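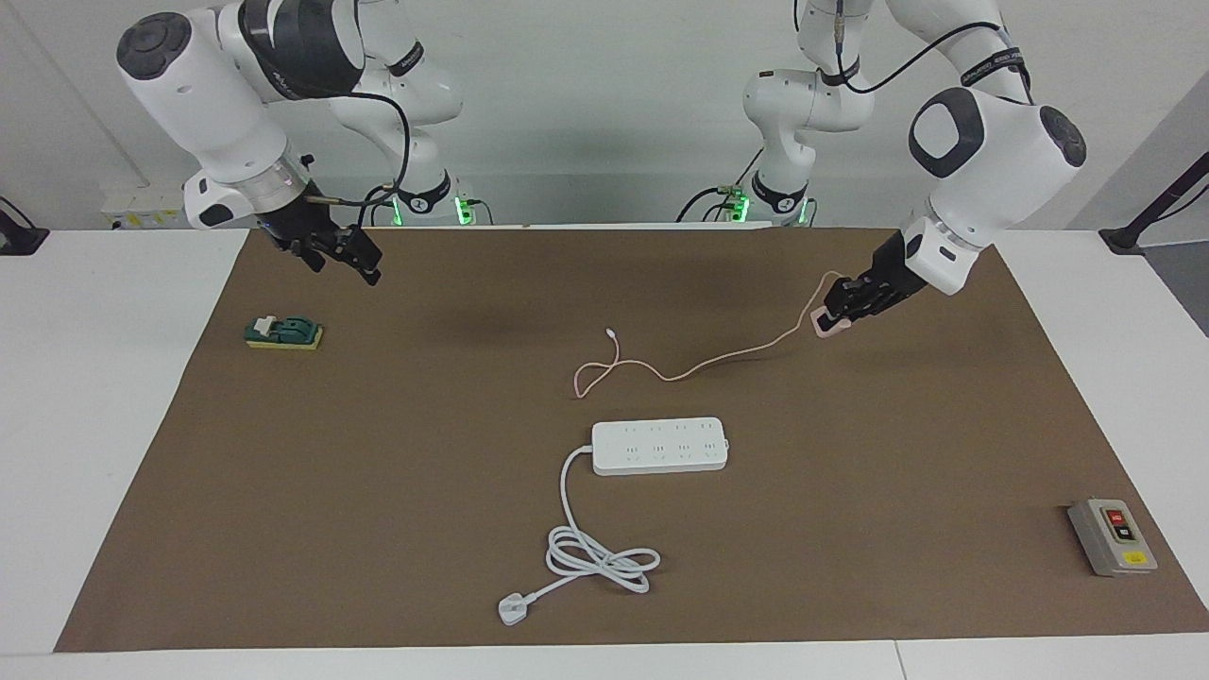

로봇도 실수를 할까요? 그럼요, 엄청 많이 해요! 저는 로봇이 일하는 걸 지켜보다가 뭔가 잘못되면 달려가서 왜 그랬는지 알아내는 일을 해요. 말하자면 로봇 탐정이죠. 요즘 제가 맡은 로봇은 팔이 두 개인데, 우리 팀은 이 로봇을 '몰레로(Mollero)'라고 불러요. 몰레로가 연습하는 일은 충전선 플러그를 멀티탭에 꽂는 거예요. 여러분은 눈 감고도 할 수 있을 것 같죠? (진짜로 눈 감고 하면 절대 안 돼요!) 그런데 로봇한테는 이게 꽤 어려운 숙제예요. 분홍색 플러그를 쥔 왼팔 집게를 보세요. 플러그가 집게에 비해 참 작지요? 저 조그만 걸 꼭 쥔 채로 구멍에 딱 맞춰 넣어야 한답니다. 참, 왼팔이 왜 오른쪽에 있냐고요? 로봇이 우리를 마주 보고 있어서 그래요. 친구랑 마주 서서 둘 다 왼손을 들어 보면 금방 알 수 있어요.

그럼 이제 사건 이야기를 해 줄게요. 12월 어느 날 오후 4시, 저는 드루라리(Drurari) 연구실에서 코코아를 마시고 있었어요. 그런데 갑자기 "삐익!" 소리가 나면서 몰레로가 그대로 멈춰 버린 거예요. 팔 하나는 공중에 떠 있고, 다른 팔은 멀티탭을 꾹 누른 채로요. 꼭 '무궁화 꽃이 피었습니다' 놀이를 하는 것 같았어요.

무슨 일이 일어났을까?

저는 먼저 기록을 열어 봤어요. 로봇은 움직이는 동안 일기를 써요. 우리처럼 "오늘은 참 재미있었다" 하고 쓰는 게 아니라, 관절이 얼마나 굽었는지, 힘을 얼마나 줬는지를 숫자로 줄줄이 적는 거예요. 그날 일기는 3,059줄이나 됐어요! 눈이 빙글빙글 돌았지만 끝까지 읽었죠.

읽다 보니 수상한 곳이 나왔어요. 플러그를 꽂으려는 순간부터 팔이 점점 더 세게 밀고 있었거든요. 플러그가 구멍에 쏙 들어갔다면 그렇게 세게 밀 필요가 없잖아요. 그러니까 플러그 끝이 구멍이 아니라 구멍 옆의 딱딱한 부분에 닿아 있었던 거예요. 몰레로는 그것도 모르고 "어? 안 들어가네? 더 밀자!" 하고 계속 밀었고요. 여러분도 잠옷 단추를 잘못 맞춘 채 힘으로 끼우려고 해 본 적 있나요? 저는 있어요.

그런데 왜 구멍을 못 찾았을까?

범인은 집게 안에 있었어요. 플러그가 집게 안에서 살짝 돌아가 있었던 거죠! 우리가 연필을 쥐면 손가락 끝으로 연필이 기울어진 걸 느낄 수 있어요. 그런데 몰레로의 집게에는 사람 같은 피부가 없어요. 그래서 플러그가 비뚤어져도 "난 똑바로 잡고 있어"라고 믿어 버린 거예요.

충전선도 한몫했어요. 선은 말랑말랑하고 제멋대로 구부러져요. 블록은 책상에 놓으면 그 모양 그대로 있지만, 선은 들어 올릴 때마다 모양이 달라져요. 게다가 선이 어디 걸리거나 꼬이면 플러그를 슬쩍 잡아당기기도 해요. 그날도 선이 플러그를 잡아당겨서 집게 안에서 돌아가게 만든 것 같았어요. 아주 조금이었지만 좁은 구멍에 넣으려면 그 조금이 큰일이랍니다.

멈춘 건 잘한 일이에요

여기서 퀴즈 같은 이야기 하나! 로봇이 멈춰 버린 건 고장일까요? 저도 처음 이 일을 시작했을 때는 로봇이 멈추면 속상했어요. 그런데 몰레로는 그날 아주 똑똑하게 행동한 거예요. 우리는 몰레로한테 약속을 하나 가르쳐 뒀어요. "정해 둔 힘보다 더 세게 밀게 되면 바로 멈춰!" 이런 약속을 안전 정지라고 불러요. 만약 이 약속이 없었다면 플러그가 부러지거나, 멀티탭이 깨지거나, 로봇 관절이 망가졌을지도 몰라요. 사람 손이 가까이 있었다면 더 위험했겠죠.

그리고 로봇 옆에서 일하는 사람들도 지키는 약속이 있어요. 로봇이 멈춰 있어도 바로 손을 뻗지 않는 거예요. 멈춘 로봇은 잠든 것처럼 보여도 다음 명령을 기다리는 중일 수 있거든요. 저도 비상 정지 버튼부터 누르고, 화면에서 정말 꺼졌는지 확인하고, 그다음에 가까이 갔어요. 코코아는 멀리 치워 두고요! 우리가 연습할 때 쓰는 멀티탭은 벽에 꽂지 않고 전기가 흐르지 않게 해 둬요. 실수하면서 배우는 중이니까요.

그래서 어떻게 고쳤냐면요

우리는 몰레로에게 새로운 버릇을 가르쳤어요. 플러그를 잡으면 바로 꽂으러 가지 말고, 먼저 카메라 앞에서 플러그를 한 번 들여다보는 거예요. 비뚤어졌으면 내려놓고 다시 잡아요. 꽂을 때도 한 번에 꾹 밀지 않고, 살짝 대 보고, 조금 옆으로 옮겨서 또 살짝 대 봐요. 어두운 방에서 열쇠 구멍을 더듬더듬 찾는 거랑 비슷해요.

그러고 나서 연습을 400번 시켰어요. 전에는 33번이나 힘 때문에 멈췄는데, 새 버릇을 배운 다음에는 훨씬 줄었어요. 우리 팀은 막 소리를 질렀답니다! 물론 아직도 가끔 틀려요. 어제는 플러그를 반대로 잡고 30초 동안 카메라 앞에서 가만히 들고만 있었어요. 그건 또 왜 그랬는지 지금 알아보는 중이에요.

집에서 꼭 지켜 주세요

혹시 이 글을 읽고 "나도 몰레로처럼 꽂기 연습해 볼래!" 하는 친구가 있다면, 잠깐만요! 집에 있는 콘센트랑 멀티탭에는 진짜 전기가 흘러요. 플러그가 잘 안 들어갈 때 억지로 밀면 안 되고, 젖은 손으로 만지는 것도 안 돼요. 구멍에 다른 물건을 넣는 건 정말 정말 위험하고요. 잘 안 될 때는 몰레로처럼 일단 멈추고, 어른을 부르세요.

대신 안전한 실험을 하나 알려 줄게요. 두꺼운 장갑을 끼고 연필을 필통 연필꽂이에 끼워 보세요. 그다음엔 연필 끝에 긴 털실을 묶고, 친구한테 털실을 살살 당겨 달라고 해 보세요. 연필이 자꾸 돌아가서 깜짝 놀랄 거예요. 몇 번 만에 성공했는지 저한테도 알려 주세요!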